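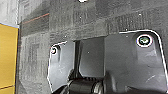

Pamstead recevra Vodon samedi à 15 heures au stade Coppens, avec un corps arbitral remanié pour cette rencontre de la 29e journée de championnat.

L'arbitre initialement désigné s'est blessé au mollet lors d'un test physique en début de semaine. La commission de désignation a confirmé son remplacement mercredi soir. Le nouveau directeur de jeu officiera pour la deuxième fois de la saison dans l'enceinte de Pamstead, où il avait déjà dirigé le succès contre Pullodora en janvier (2-0). Il avait alors sorti trois cartons jaunes et accordé un penalty aux locaux juste avant la pause.

Les deux arbitres assistants restent les mêmes. Le quatrième arbitre, en revanche, vient d'un autre district et découvrira le stade Coppens.

Vodon connaît moins bien l'homme en charge du match. Il n'a arbitré le club qu'une fois, la saison dernière, lors d'une défaite à l'extérieur marquée par l'expulsion du défenseur central pour un second avertissement. Le club avait contesté la décision, sans obtenir gain de cause.

Au match aller, les deux équipes s'étaient séparées sur un score nul, 1-1. Pamstead avait ouvert la marque sur corner avant d'être rejoint dans le temps additionnel. Les visiteurs avaient joué près de 60 minutes à dix.

L'enjeu est réel pour les deux camps. Pamstead occupe la cinquième place et peut encore viser les barrages, à condition de prendre des points à domicile. Vodon, quinzième, reste sur quatre matchs sans victoire et ne devance la zone de relégation que d'une longueur.

Côté effectif, Pamstead devra se passer de son latéral gauche, suspendu après son cinquième avertissement. Le capitaine, touché à la cheville lors du dernier déplacement, a repris l'entraînement collectif jeudi et devrait figurer dans le groupe. Vodon récupère son gardien titulaire - absent depuis trois semaines - mais son avant-centre demeure incertain.

La tribune visiteurs affiche complet. Le club de Vodon a écoulé les 799 billets mis à sa disposition, et aucune vente n'aura lieu sur place pour ses supporters. Quelques places restent disponibles en tribune nord pour le public local, au guichet ou en ligne jusqu'à vendredi 18 heures.

Les portes ouvriront à 13h30. Le parking situé derrière la tribune sud sera fermé pour travaux - les spectateurs sont invités à utiliser celui de la piscine, à dix minutes à pied. Le stationnement y est gratuit toute la journée.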